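September 28, 2022 - Plotusow kitchen cell, sim notes

Cookie notice: we use cookies to remember your settings. Accept / Manage

Reran the plating sequence, 151 episodes, 11 aborts. Jadwiga Jabłońska wants the line staff on tray checks once the arm takes plating, so two people per shift need retraining before May. Abort handover is still undefined. In the render the gripper sits over the red-banded plate and covers part of the orange item - an overhead view alone won't do for their checks. Ask Skeltier about a side view.
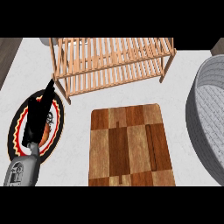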